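Jan 25, 2020

So we're three weeks back and I've finally got round to changing how I do reading logs with my Year 4s. I've been grumbling about them since September (sorry, everyone who has to eat lunch with me) and the old sheets just weren't telling me anything. Parents signed them in the car, children made up page numbers, and I ticked them all off on a Friday afternoon feeling a bit of a fraud!

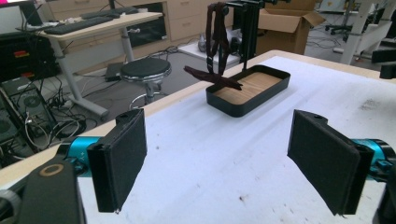 The new version is a class total. Every child tells me their pages at registration, I add them to a big paper strip along the back wall, and we see how far we get. We managed 1,691 pages in the first week and 1,754 in the second, and the cheer when I wrote that up was lovely. One boy who has never knowingly finished a chapter book asked if he could take 2 home.

I pinched the idea from Solveig Öberg, who teaches over at Grillby and has been doing it for years. She lets hers pick a place to "read their way to" and they've just reached Avholm, with flags. Mine want to go to the moon, so I'll need a longer strip.

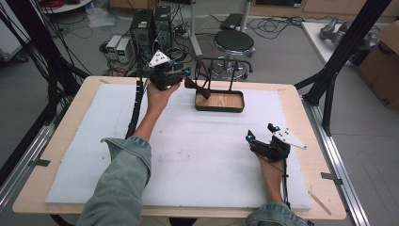
I do still worry about the slower readers. Pages aren't really fair when one child is on a picture book and another is deep in something enormous, so I might switch to minutes after half term. Has anyone tried that? Did they all just say twenty every single day?

Spelling groups next week, if I get the marking done.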